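**Meireles Court** is a rental complex of low-rise apartments on the north side of Dondmont. Two floors, 30 units, outside stairs. Built by the Arko company as worker housing, later sold off and turned into regular rentals. Locals mostly say "the Court."

## History

Arko put up the first building for staff at its bottling plant. Second building came later, same plans, slightly bigger kitchens. When the plant closed the units sat half rented for a while, then went to Niltosen, a property manager that still runs the place. Roofs replaced, windows replaced. The original boiler room was turned into a shared laundry, which older leases still call "the boiler annex".

## Layout

- 16 one-bedroom units, all ground floor
- the rest are two-bedroom, upstairs, with balcony
- parking behind, one space per unit, no overnight trailers

Kitchens are galley style. Bathrooms have a tub in the older building and shower only in the newer one. Closets small in both, a common complaint.

## Furnished units

Some one-bedrooms are let furnished, month to month. Linens come with the rent, and the lease has a separate page for them. Pets allowed in unfurnished units only. 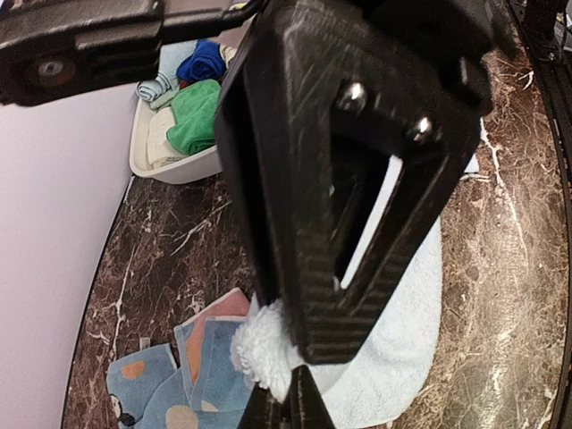
*White cloth with a looped texture.*

Rents in furnished units include water and trash but not electric. Deposit is one month. Tenants staying past 7 months can switch to a standard lease without a new aplication fee.

## Management

Niltosen keeps an office by the front gate, open mornings. The longest serving manager was Tomás Fonseca, who started the waiting list and had the stairs repainted in the green they still are. Before him repairs were called in to the Dondmont main office and could take weeks.

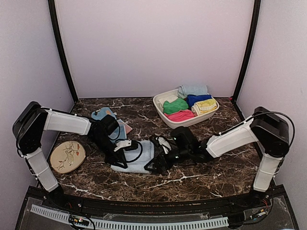
Dondmont, July

The waiting list was reopened for upstairs two-bedrooms. Ground floor units remain full. Applicants already on the old list keep thier place but have to confirm in writing.

## Access

Bus route 2 stops at the gate. Nearest grocery is across the main road, no crosswalk. Street parking is free after 6 p.m.

## See also

- Arko bottling plant
- Housing in Dondmont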